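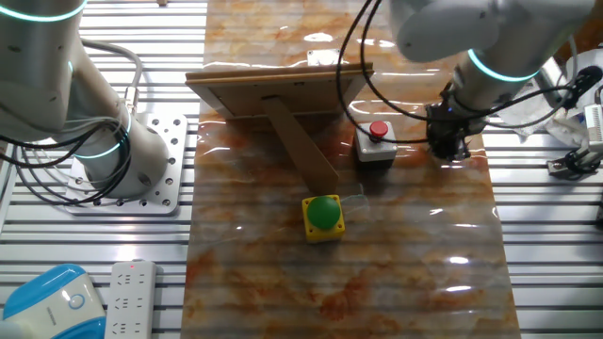 Teaching the frame task by hand and by remote control

These notes are for anyone recording demonstrations on the two-arm table at Stinport. They cover the picture frame task, where an arm has to take hold of a frame resting on the mat and set it down again without dropping it or folding the stand. The same routine works for most light household objects.

You will need both arms powered up, the Altard recording software open on the desk computer, and a clear hour. Read the whole page once before you touch anything.

1. Set out the table

Lay the mat along the middle of the table with the long side parallel to the rails. Put the frame near the top edge of the mat, face away from you, with the cardboard leg opened out. Don't try to place it in exactly the same spot every time. A spread of positions is what you want, as long as both grippers can reach it.

The mat is shiny and picks up the ceiling lights. Leave the lights as they are for the whole session, and don't open the blinds halfway through. We lost most of a batch in October that way, when the first half had been recorded at four in the afternoon and the rest after dark.

2. Check the buttons

Find the red button and the green button before you start. The red one is the stop. Press it, try to jog each arm from the screen, and make sure nothing moves. Release it and clear the warning in Altard.

The green one marks the start and end of a recording. Press once to begin and once to finish. If you press it twice by accident you will get a very short file, which you can delete later.

Keep both buttons where your free hand can get to them. Look at where the cables run as well. An arm that snags its own cable will stop with a force error, and you will have to begin that attempt again.

3. Start with hand guiding

Hand guiding means holding the arm and moving it yourself while the software records the joints. Use it for the first 23 attempts on any new object. It is slow, but you can feel when the fingers touch something, and that gives you a good idea of how much room you have.

Select "Free" in the Altard menu. Hold the arm above the wrist, never by the fingers. It should feel light and stay where you leave it. If it sinks or drifts, stop and redo the payload setting, which should read 793 grams with the standard gripper fitted.

Bring the gripper in from above with the fingers pointing down. Close on the top edge of the frame, to one side of the metal tab. Lift a hand's width, hold for a second or so, and lower it again. Open the fingers fully before you move away.

Your own hands will be in the camera view for these attempts. Tag the files as "guided" and they will be used for the joint positions only.

4. Move on to remote control

Stand at the Algate controller, on the operator's side of the line. Hold the handle in a comfortable position first and then press the clutch. The arm follows your hand from that point. If you run out of reach, release the clutch, bring your hand back and press again.

Set the scaling to half speed for the first few tries. New operators nearly always overshoot on the way down, and the gripper ends up pushing the frame flat. If that happens, finish the recording anyway and mark it as failed. Failed attempts are kept in their own folder and we do use them.

Try to make one steady movement. Pauses are fine just before the grip. Long waits in mid-air are a nuisance, and they end up in whatever the robot learns.

5. How many to record

A full set for one object is 125 remote attempts. Most people manage it in two sittings. Swap arms halfway so that both sides are covered, and shift the frame a little after each attempt. Turn it by a few degrees now and then.

6. Check and save

Play back every tenth file. You are looking for missing camera frames, a gripper reading that never changes, or a start that was cut short. Then fill in the Tomić sheet with the object name, your initials and the number of failures, and copy the folder to the shared drive. The drive held almost 2237 attempts at the last tidy-up, so please stick to the naming pattern.

Press the red button before you leave the table, and leave it pressed.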